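Irja Rissanen had the kettle on when I got to the shared workshop in Londberg, and she was talking before my coat was off. "Two arms, black walls, and it ate my whole May," she said — cheerfully, I should add!

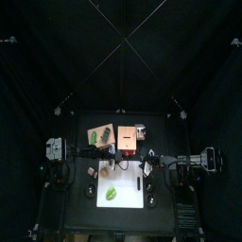
*Words: Nadja Kuster*

I asked about money first (sorry). "The brackets and cable came to 190. Don't ask about the arms." And the toys? "Toys are brilliant. Cheap, and all awkward shapes."
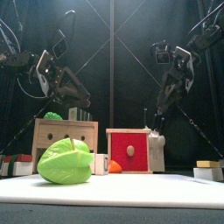

*Both grippers over the table, with the red-fronted box in the middle.*

Her favourite thing to pick up is the sponge. "It squashes, so you get away with a lot — a block is much fussier."
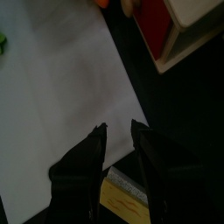

## What's next

"Quieter fans," she said, "and a proper shelf for my tea."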